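Ata da reunião de agosto, Clube de Leitura e Conversa de Jullville

Começámos na quarta-feira pouco depois das sete, com o chá ainda a fazer e a conversa já adiantada. A Yolandi Du Plessis deu as boas-vindas a todos e, muito em especial, aos que vieram de Huvbridge pela primeira vez (que bom ter-vos connosco!). A ata anterior foi lida e aprovada, com uma correção ao nome da livraria Taşdemir. 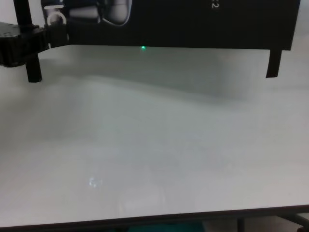

A mesa branca.

Contas: o saldo é de 2146 euros, já com as quotas do verão. Aprovou-se gastar até 25 euros por mês em chá e bolachas, depois de uma troca de ideias bastante demorada e muito simpática sobre bolachas de gengibre.

Livro de outubro: ficou escolhido o romance "Dirnero", por 8 votos. Quem preferia os contos pode voltar a propô-los no inverno, e a Yolandi prometeu lembrar-se disso.
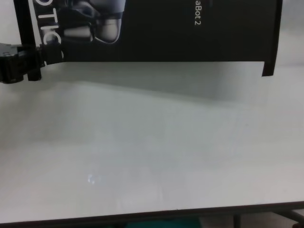
Clube de Leitura e Conversa de Jullville | Secção de Adultos

Troca de livros: mantém-se na última semana de setembro. Pede-se que os livros venham com o nome do dono a lápis na primeira página, pois do ano passado ainda temos três romances e um atlas à espera de quem os reclame.

Outros assuntos: falou-se de uma visita a Huvbridge, sem data marcada.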